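I bought the Weltberg folding table in April, after my old card table finally gave up under a sewing machine. It was $90, which felt like a lot for something that lives behind a door most of the week. I'm over it now!

Setup takes me 2 minutes, legs and all. The latches are stiff (Grirlow makes a cheaper one with nicer latches, but it wobbled like crazy in the store) and you'll want to watch your thumbs. The box says it holds 200 pounds. I've had fabric, an iron and a full Thanksgiving buffet on mine and it didn't sag.

My one real gripe is the height. It stands 36 inches and that's it, no adjusting -- great for cutting, lousy for sitting down to eat. I ended up buying tall stools.

What sold me was the size of the top. I cut patterns and wrap gifts on it, and I hate shuffling piles just to make space. A big gray table with rounded corners, like the one in the photo, lets you lean right in with both arms stretched out and still have a bin parked at the far end for small boxes. I also quit bruising my hip on corners, so four stars from me.

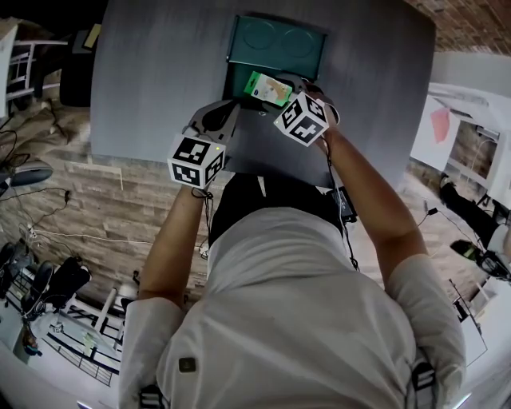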